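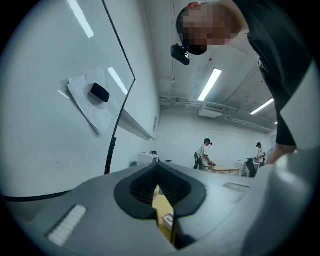 **Figure 4.** View from a hand-held gripper during a table task. The person leaning over the tool wears a head-mounted device; two others are in the room behind, one of them reaching towards a table. The face has been pixelated.

### 4.2 What the rules ask for, and what they leave out

Most written guidance on collecting data with hand-held grippers was borrowed from somewhere else. The Vornow code of practice, which we take as our main case, lifts its layout from workshop safety sheets and its privacy clauses from rules for filming in public buildings. Neither source had in mind a tool that a person holds in the hand and that looks back at that person from below. Figure 4 shows how odd the result can be. The gripper is meant to record what happens at the notch, where a small white object can just be made out on the wooden surface. Much of the view is given over to a person, a ceiling, a whiteboard and other people's work.

The Vornow code deals with this in one line: operators should "keep bystanders out of view where practicable". We have read that line many times and still can't say what it requires. With a wide lens pointing upwards, a bystander on the far side of a room is in view for as long as the operator holds that angle. A site could comply by clearing the room, by putting up screens, or by deciding that none of this is practicable and carrying on as before. All three would pass an audit under the present wording. A rule that can be met by doing nothing is a weak rule, and we doubt that the people who drafted it ever tried to apply it in a shared room.

We looked at the records of 884 sessions kept under the code at two sites, Clulterden and Astodberg. Each session came with a signed checklist. The checklist has 12 items, of which 5 deal with the tool itself (grip, pads, cable, battery, lens) and the rest with the room and the people in it. Every checklist in the set had been ticked in full. We don't find this reassuring. Any item that is never left blank in that many sessions is either very easy to satisfy or isn't being read, and the form gives no way of telling which. The item on bystanders has a box for yes and no box for anything else.

Blurring faces is the part of the code that its supporters mention most. It is worth having, and Figure 4 has been treated in this way. But the code counts a recording as anonymous once faces are hidden, and this seems to us far too generous. Clothing, build, hair and the habit of standing at a certain desk are often enough for a colleague to put a name to someone. Papers on a wall may be legible in one recording and not in the next. The code says nothing about papers, screens or boards, though the Panganiban guidelines, which are shorter and in most ways less strict, do ask that written material be turned round or covered before work begins. We can see no reason for leaving that out.

Posture gets even less attention. The person in Figure 4 is bent forward at the waist, with the head low over the gripper and a device strapped to the front of it. One image can't tell us how long anybody stays like that, and we make no claim about it. Our complaint is that the Vornow records can't tell us either. They log the start and end of a session and the number of attempts made. They don't log breaks, table height or the weight worn on the head. The code does set an upper limit of 2,000 attempts per operator per month, but gives no source for the figure, and it treats picking up a block and folding a shirt as the same amount of effort. We suspect the number was chosen because it was round.

It may be objected that the code is voluntary and that small groups will ignore anything longer. We have some sympathy with this. The checklist is already longer than it needs to be, and at least three items on it repeat one another. Our own preference would be to cut those and use the space for questions that can be answered badly: how many people other than the operator could be seen, what written material was in view, how high the table was, when the last break was taken. A blank or an awkward answer would then mean something.

We are less sure about enforcement. Both sites told us that recordings are "spot-checked", but neither could show us a note of what had been checked or what had been thrown away as a result. The version of the code we worked from, dated 9/21/18, doesn't ask them to keep one. Until it does, statements about compliance in published work should be read as statements about paperwork, including the one we ourselves made in Section 2.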